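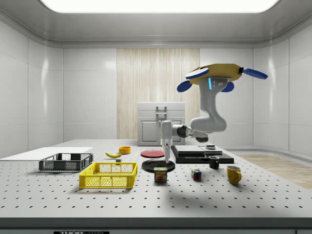 How long does a transfer passenger's bag wait at Westerberg? A median of 40 minutes, and we were delighted to see it that low!

4.2 Transfer times

We followed 600 bags through Westerberg in January, 59 of them bound for Londby (Figure 6). The Londby bags moved fastest of all — a lovely result, given the long walk between piers. Seneviratne's earlier model predicted the opposite, and we think gate order explains the gap.

Figure 6. Waiting time by onward route.

Last updated: 24 Jul 2024

Related items
Dinesh Seneviratne: Gate order and missed transfers
Check-in queues at Dromport
Night arrivals at Gridorcombe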